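I'd been trying to pin down Ginette Gauthier for the better part of a season, so when she finally said she could do a call on Wednesday at seven in the morning my time, I set two alarms and made a very large coffee. Ginette is the lead designer at Fodeo, the tiny Montréal studio behind Prularix, and if you've hung around this site at all you know I've lost an embarrassing number of evenings to that game. (My save file is a disgrace. We're not discussing it.)

For the uninitiated: Prularix is a puzzle game about running a ferry network between islands that keep drifting apart. It's on PC now and it's headed to handhelds in December, with a new area called Farías tacked on the southern edge of the map. I wanted to know how you squeeze a game that busy onto a small screen, and Ginette was very willing to tell me.

"We started by doing it badly," she said, laughing. "We took the PC version, shrank everything, and gave it to my mother. She handed it back and asked where the boats were."

The boats, for the record, were there. They were just the size of a sesame seed. Fodeo spent the next 14 months redrawing the whole interface, and Ginette told me the first thing to go was the sidebar she'd personally fought for on the original. Routes now open in a little wheel under your thumb, and you can pull up a dock by holding a trigger and flicking the stick. I got to try an early build at a preview night last month, and the flick is lovely. I kept doing it when I didn't need to.

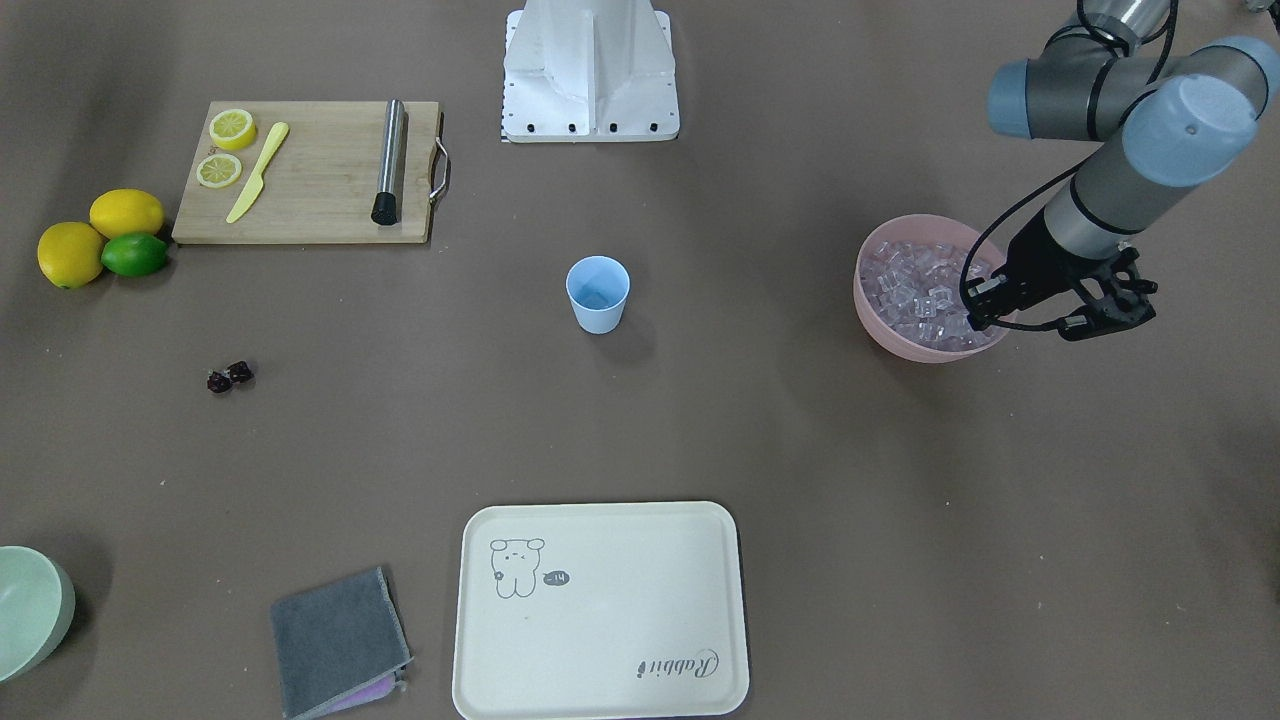 A bowlful of ice at the ready.

We got onto controls for quite a while, which I won't reproduce in full, but there was one bit I really liked. On PC you can draw a route freehand with the mouse. On a stick that was miserable, so the team tried snapping routes to a grid, and the testers hated it even more.

"It felt like filling in a form," Ginette said. "You want to feel the line bending. So Eleni came up with magnets. Every island pulls on the line a tiny bit, and you steer against it."

That's Eleni Đorđević, the studio's programmer, who'd joined the call late with a toddler on her knee and corrected Ginette's account at several points. According to Eleni, the magnets were a bug. She'd been fixing the collision code so boats would stop sailing through lighthouses, and she'd flipped a sign somewhere, and suddenly every line on the map was being sucked towards the nearest beach.

"I was going to fix it before lunch," Eleni said. "Then I played with it until four."

I asked about performance, and there was a bit of a silence! The worry is late-game maps. A big network on PC can have 2000 passengers on the move at once, each one with a destination and a mood. On the handheld, Eleni's now grouping them by ferry once they're off screen, so the game is only tracking 200 or so individuals and treating the rest as crowds. She's nervous that players will spot it. I told her I hadn't, though I was mostly busy flicking things.

Farías sounds like the part they're proudest of. It's the first area with tides, so a dock that works in the morning can be high and dry by evening, and you need to plan your timetable around that. Ginette grew up partly on the Gaspé and told me she'd wanted tides in from the beginning, only the old engine couldn't cope. They moved over to Zereo last year, a small engine I'd never heard of, and the water was the first thing they rebuilt.

"I cried a little," she said. "It was just a grey square going up and down. But it was the right colour grey."

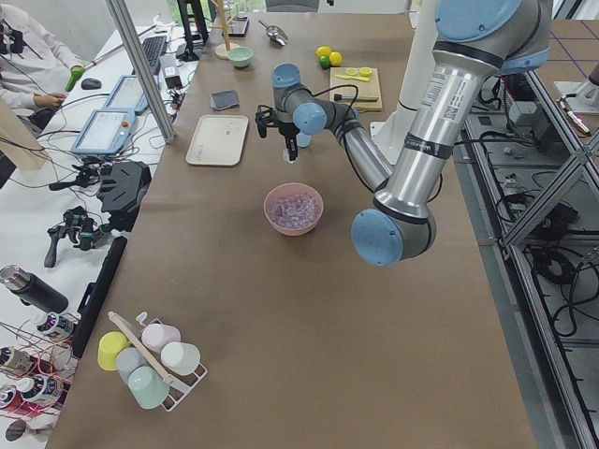

Will existing PC players have to buy Farías separately?

Ginette says it'll arrive as a free update for anyone who already owns Prularix on PC, on the same day the handheld version comes out. Saves will carry across in both directions too, as long as you've finished the tutorial island.

There's a co-op mode in the works as well, though she wouldn't be drawn on when. It's strictly 2 players, one handling routes and one handling the docks, and Eleni reckons it has already caused one proper argument in the office, over a favourite ferry that got sent to the wrong harbour. She wouldn't tell me who sent it. Ginette went very quiet and said she needed to let the cat in.

We wrapped up when the toddler got hold of the mute button. I've put my name down for the next test build, and I'll post my first Farías timetable once I have one that doesn't leave everybody stranded on a sandbar.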